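How to test whether a robot arm is ready for kitchen chores: the bottle and stopper exercise

People ask me quite often whether a machine can do the washing up yet, and I never manage a short answer. Some parts of the washing up, yes, if you're patient and you don't mind which parts. What I usually suggest is that they try a small chore for themselves, in simulation, where nothing gets broken and there is no mopping afterwards. This page takes you through the one I give to beginners, which is picking up a corked bottle, carrying it a short way and setting it down again without knocking it over.

It sounds like nothing at all. You did it this morning, I expect, with the vinegar or the olive oil, while talking to somebody and looking for a spoon. That's rather why I like it. A corked bottle is tall, it tips easily, it gets narrow just where you'd like to take hold of it, and the stopper on top is a different material from the rest. There's a lot in there for a robot to get wrong.

What you'll need

A simulator that handles contact properly. I use Sota at home and it copes well, though the first start is slow and you may as well put the kettle on. Any program will do if it lets you set friction for each object separately.

An arm with a plain two-fingered gripper. Please don't begin with a five-fingered hand, however tempting they look. You'll spend the whole of May on the thumb.

A table, a mat, a bottle and a cork. The Rahman household set has all of these ready made, and it is the one I've used for everything below.

Step 1: Lay out the table

Put the mat on the table first and the bottle on the mat. Leave everything else in the cupboard for now. I know a real kitchen has a toaster and a pile of post and probably a cat in it, and we'll want those eventually, but if the arm fails in a crowd you won't know what it was that beat it.

Check that the bottle is resting on the mat before you press start. If it has been placed even a hair too high it will drop when the clock begins and rock about, and if it has been placed too low the program will fling it across the room. Both have happened to me more often than I'd like to admit, and the second one made me jump.

Step 2: Set the friction

The pads on the fingers want a fairly high value, the bottle a low one, and the cork something in between. If you are using the Rahman set, the cork and the bottle come as two separate objects that fit together, so open each one and look at it. A cork with no friction at all will slide up and out at the first wobble, and you'll be left wondering what became of it.

Step 3: Choose where to hold

Most beginners aim for the middle of the bottle. It's a sensible thought, but a small gripper may not open wide enough to go round the body, and then it will simply push the bottle along the table like a child with a pram. Go for the neck. Bring the fingers in level, one each side, and keep them below the cork so that you're holding the bottle and not just its hat.

Close slowly. I use a closing time of 10 seconds for the first tries, which feels endless to watch, and bring it down once the grip is steady.

Step 4: Lift, carry and set down

Lift straight up by a hand's width and pause. The pause matters a good deal, so do put it in. If the bottle is going to swing, it'll swing now, and you want it to settle before you go sideways. Then carry it to the other side of the mat, lower it until it touches, pause again, and open the fingers.

The setting down is where I lost most of mine. When I ran this with the small Warkness gripper I made 213 tries altogether, and 176 of them ended with the bottle standing up. Nearly all the others went over at the very last moment, with one finger letting go a touch before the other and giving the neck a nudge. Opening both fingers more slowly helped, and so did backing the arm away in a straight line before turning.

Step 5: Make it harder

Once you have a good run, change one thing at a time. Turn the bottle a little. Move it towards the edge of the table. Make the mat more slippery. Change the height of the table, too, as I have yet to see two kitchens that agree about worktops. I keep a list of 42 such changes in a notebook and I go through it whenever I try a new controller. It's dull work, but a very good cure for overconfidence.

You can also ask the arm to take the cork out, if you're feeling brave. For that you really want a second arm, one to hold and one to pull and twist, and I'd leave it until the carrying is dependable.

So can they do the chores?

For this one small job, on a tidy table, in a simulated room, I'd say fairly well. In my own kitchen I wouldn't hand over the good oil just yet. The Madent arm on my bench manages an empty plastic bottle nicely in daylight and then makes a terrible hash of it in the evening with the lamp on, and I'm still working out the lighting.

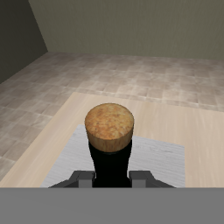

If you get stuck, go back to step 2 before you change anything else. Friction has been the culprit for me far more often than the arm has, and it only takes a minute to check. Save a copy of your settings first, mind, and write down which gripper they were for.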